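작은 방 벽에 꽃무늬 벽지 바르기: 처음 하는 사람을 위한 순서

저는 외국에서 태어나서 한국에 온 뒤에 집 고치는 일을 배웠습니다. 그래서 설명에 쓰는 단어가 전문가와 조금 다를 수 있습니다. 그래도 순서는 제가 직접 여러 번 해 본 것이니까 천천히 따라 하시면 됩니다. 글은 5월 9일에 한 번 고쳤습니다. 풀 섞는 비율 부분을 다시 썼습니다.

이 글은 풀을 직접 바르는 종이 벽지에 대한 글입니다. 뒤에 접착제가 이미 붙어 있는 시트지는 방법이 다르므로 여기에서는 다루지 않습니다.

1. 준비물

벽지, 가루풀, 물통, 넓은 붓, 플라스틱 주걱, 마른 솔, 이음매 롤러, 긴 자, 새 칼날, 연필, 수평계, 마른 수건이 필요합니다. 칼날은 넉넉하게 사십시오. 젖은 종이를 무딘 칼로 자르면 종이가 찢어지고, 찢어진 자리는 나중에 꼭 눈에 들어옵니다.

저는 Drudia 가루풀을 씁니다. 한 봉지에 3,622원을 주고 동네 철물점에서 샀습니다. 가게마다 값이 다를 것입니다. 벽지는 Ilden에서 나온 작은 꽃무늬를 두 롤 샀는데, 같은 무늬라도 생산 번호가 다르면 색이 조금 다를 수 있습니다. 롤 끝에 있는 종이에서 번호가 같은지 확인하고 나서 포장을 뜯으십시오.

2. 무늬 고르기

좁은 곳에는 작은 무늬가 편합니다. 큰 무늬는 한 번 반복되는 길이가 길어서 맞추다가 버리는 종이가 많아집니다. 작은 꽃무늬는 반복이 짧고, 손이 조금 틀려도 멀리서 잘 보이지 않습니다. 흰 바탕에 연한 색 꽃이 있는 것은 좁은 공간에서도 답답하지 않습니다. 다만 바탕이 희면 밑에 있는 벽의 얼룩이 비칠 수 있으므로, 아래에 쓴 초벌 작업을 빼지 마십시오.

세 면을 같은 벽지로 바를 때에는 뒤쪽 벽을 먼저 생각합니다. 사람의 눈이 제일 먼저 가는 곳이기 때문에 무늬의 중심을 뒤쪽 벽에 맞추고, 왼쪽과 오른쪽은 거기에서 이어서 나갑니다.

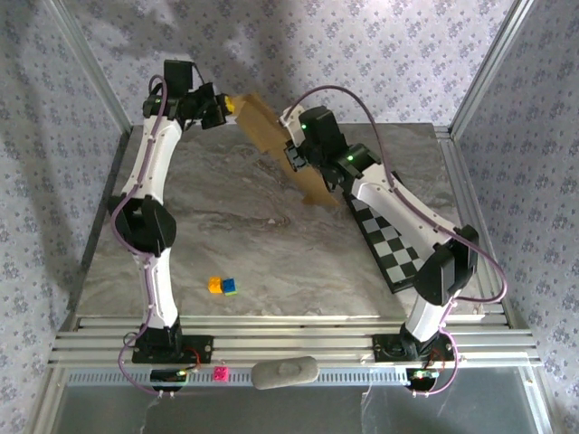 뒤쪽과 양옆을 같은 꽃무늬로 바른 좁은 공간. 흰 바탕에 연보라빛이 도는 파란색 작은 꽃.

무늬를 아직 정하지 못했으면 견본을 벽에 테이프로 붙이고 이틀 정도 그대로 두십시오. 아침과 저녁에 색이 다르게 보입니다. 저는 처음에 가게 조명 밑에서만 보고 샀다가, 집에서는 너무 파랗게 보여서 다시 바꾸러 갔습니다.

3. 벽 정리

오래된 벽지가 있으면 가능한 한 떼어냅니다. 따뜻한 물을 붓으로 바르고 조금 기다린 다음 주걱으로 밑에서 위로 밀면 잘 떨어집니다. 콘센트 가까이에는 물을 쓰지 말고, 작업하기 전에 그 방의 차단기를 내리십시오.

못 구멍과 갈라진 곳은 메움제로 채웁니다. 저는 Atallah 메움제를 썼습니다. 다 마른 뒤에 고운 사포로 문질러서 손바닥으로 만졌을 때 턱이 느껴지지 않게 합니다. 그다음에 먼지를 닦고, 묽은 풀을 벽 전체에 한 번 바릅니다. 이것이 초벌입니다. 초벌이 마르는 동안 벽지를 자르면 시간이 아깝지 않습니다.

곰팡이가 있는 벽에는 바르지 마십시오. 닦아서 없어진 것처럼 보여도 원인이 남아 있으면 새 벽지 위로 다시 올라옵니다. 먼저 물이 어디에서 오는지 찾아야 합니다. 저는 12월에 북쪽 벽을 급하게 발랐는데, 결국 그 벽만 봄에 다시 했습니다.

4. 재단

벽의 높이를 왼쪽, 가운데, 오른쪽 세 군데에서 잽니다. 오래된 집은 세 숫자가 같지 않습니다. 제일 큰 숫자를 쓰고, 위와 아래에 각각 5cm를 더합니다.

첫 장을 자르고 바닥에 폅니다. 두 번째 장은 첫 장 옆에 놓고 꽃의 위치를 맞춘 다음에 자릅니다. 이렇게 순서대로 하면서 종이 뒤에 연필로 번호와 위쪽 방향을 표시합니다. 작은 꽃무늬는 위아래가 비슷하게 보여서, 표시를 하지 않으면 거꾸로 붙이기 쉽습니다. 볼펜은 풀에 젖으면 앞으로 번지니까 쓰지 않습니다.

5. 풀 섞기와 바르기

물 2,000ml를 통에 먼저 넣고, 저으면서 가루를 조금씩 넣습니다. 가루를 먼저 넣고 물을 부으면 덩어리가 생깁니다. 가루의 양은 제품마다 다르므로 봉지에 쓰인 대로 하십시오. 다 섞은 뒤에 잠깐 두었다가 한 번 더 젓습니다. 붓으로 떴을 때 천천히 떨어지면 알맞습니다.

종이 가운데에서 가장자리 쪽으로 풀을 바릅니다. 가장자리는 빨리 마르기 때문에 마지막에 한 번 더 바릅니다. 그리고 풀 바른 면끼리 만나게 느슨하게 접어서 잠시 둡니다. 종이가 물을 먹고 늘어나는 시간입니다. 기다리지 않고 붙이면 벽에서 늘어나서 주름이 됩니다. 모든 장을 같은 시간 동안 두어야 무늬가 잘 맞습니다.

6. 붙이기

벽의 모서리를 기준으로 삼지 마십시오. 모서리는 대부분 똑바르지 않습니다. 수평계로 세로선을 연필로 연하게 긋고 첫 장을 그 선에 맞춥니다. 위쪽부터 붙이고, 마른 솔로 가운데에서 바깥으로 공기를 밀어냅니다.

두 번째 장은 첫 장 옆에 딱 맞게 댑니다. 겹치지 않습니다. 꽃이 맞지 않으면 손바닥 전체로 종이를 조금씩 밀어서 움직입니다. 손가락 끝으로 당기면 찢어집니다. 이음매는 롤러로 가볍게 누르고, 밖으로 나온 풀은 바로 젖은 수건으로 닦습니다.

안쪽 모서리에서는 한 장을 그대로 돌려서 붙이지 말고, 2cm만 옆 벽으로 넘어가게 자릅니다. 옆 벽은 새로 세로선을 긋고 그 위에 살짝 겹쳐서 시작합니다. 꽃이 조금 잘리지만 작은 무늬에서는 괜찮습니다.

위와 아래의 남은 종이는 주걱을 대고 칼로 자릅니다. 칼을 떼지 말고 주걱을 옆으로 옮기면서 자르면 선이 깨끗합니다.

7. 말리기

창문을 활짝 열거나 난방을 세게 하면 이음매가 벌어집니다. 문을 닫고 하루 그대로 두십시오. 중간에 작은 기포가 보여도 만지지 않는 것이 좋습니다. 종이가 마르면서 많이 없어집니다. 다 마른 다음에도 남은 기포는 칼끝으로 작게 자르고, 얇은 붓으로 풀을 넣어서 누릅니다.

남은 벽지는 한 장 정도 말아서 보관하십시오. 저는 Paltinar 종이 통에 넣어서 옷장 위에 두었습니다. 나중에 긁힌 자리를 고칠 때 같은 무늬를 다시 구하는 것은 생각보다 어렵습니다.

천장에 바르는 방법은 따로 쓰고 있습니다. 혼자서는 하기 힘든 작업이라서 사다리 놓는 위치부터 설명하려고 합니다.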